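Small kitchen, white table: where do plates and ketchup go?

khchung
Posts: 234
We have one white table for prep and for eating. The oval plates stay out, and the ketchup always ends up lying on the gray one. I want to clear it down to what gets used daily.
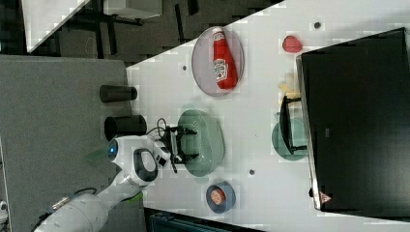
My wife would keep the dish rack out. I'd put it in a cupboard and dry things by hand. The table is a Matow, if that matters.

hiutung_p
Keep the rack. Hand drying gets old after 12 days. Move the ketchup to the fridge door – it has no business on a plate.

khchung
Ours is fine at room temperature. The pale green one with the holes is the piece I can't place. It is too wide for the drawer.
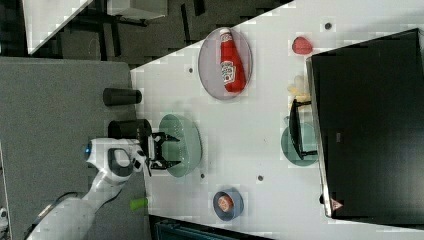 Does a colander need its own shelf?
Most kitchens can manage with a hook or a nest of bowls, largest at the bottom.

cheukhei_lai
Disagree on nesting. You lift out three bowls every time you rinse something. I hung mine on a Giklow rail beside the pan and it has stayed there since April.

Pasting the part of my old post that covers this:
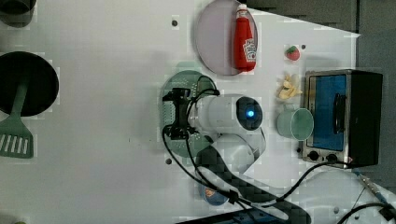

Posted by Cheuk-hei Lai | Friday, January 21, 2022
Start with the toaster oven, which can't move far from its outlet. Pans go on the opposite side. Plates go in the middle only while you are cooking.

kwanho_kan
A rail needs drilling, and renters can't always do that. I'd go with the hook.

khchung
Hook it is, then. I'll rinse it first – food sticks in the holes.

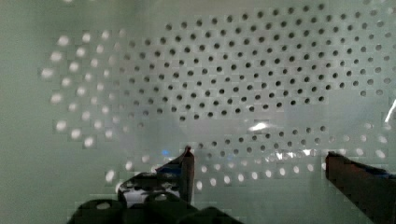 Rows of small round holes, close up.

hiutung_p
Use an old toothbrush on those.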